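4.2 From packing to tending

Before the change, the pen line at Ragnarsson employed packers who filled cups by hand for the whole shift. Most had done the job for years and described it as dull but sociable. When the firm moved part of this work to robot arms, the packers were retrained as cell tenders at the Nevavano site. None were let go, although 3 chose to move to the warehouse.

The tenders' day is organized differently. They set out stock, watch the arms, clear faults and log each stop. Boglárka Virág, the shift lead, told us that training took 10 days and that the hardest part was learning when to leave the arms alone. Several tenders reached for the stop button early on – a habit that faded over the first 300 cycles.

We observed the task in its simplest form, in which markers lying on a taped grid are placed upright in a small cup (Figure 3).

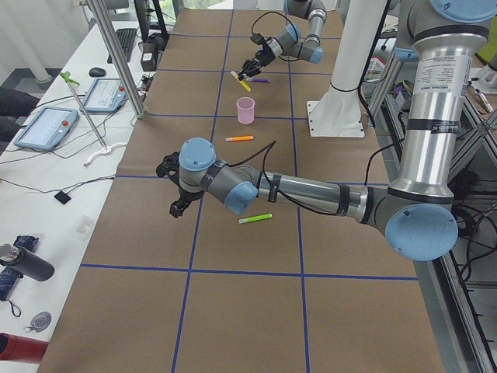
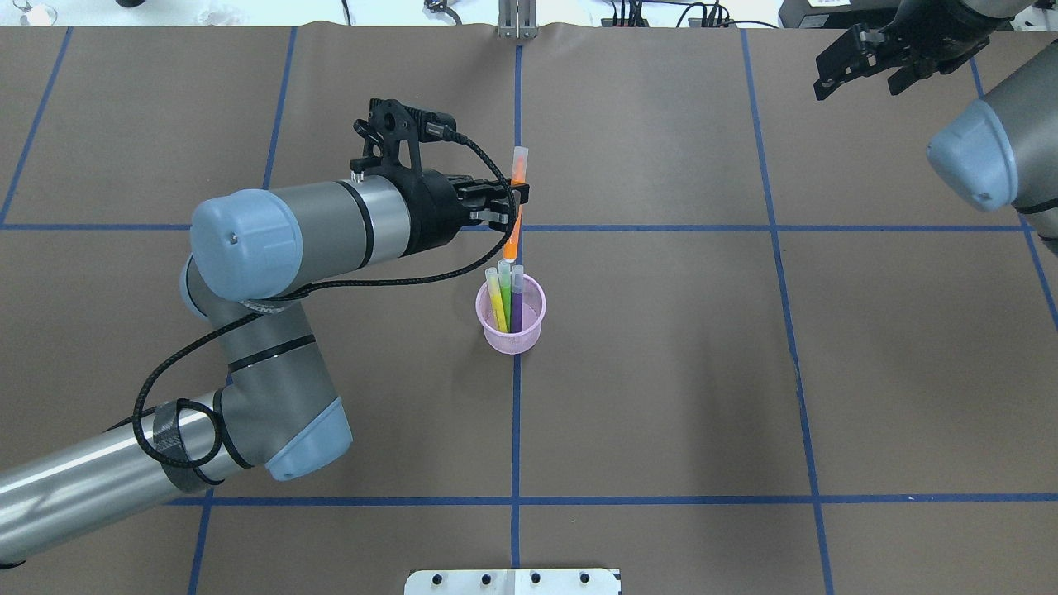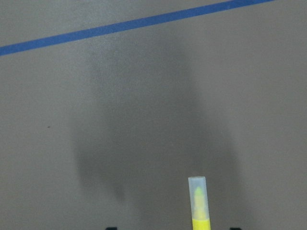

Figure 3. The marker task at the Nevavano site.

Tenders reported less wrist and shoulder pain than in the March survey, but more tiredness of the eyes. They also spoke less to one another. On the old line, people sat shoulder to shoulder and talked while their hands were busy. A tender now works mostly alone, and 70 per cent said they missed the company. Some had begun taking breaks together at the far end of the building, which management neither planned nor discouraged.

Pay was a further sore point. The new role carries the same grade as packing, and tenders felt that fault clearing was skilled labour and should be paid as such. We return to this in Section 5, where the Urerard site – which regraded the role before the arms arrived – offers a useful comparison.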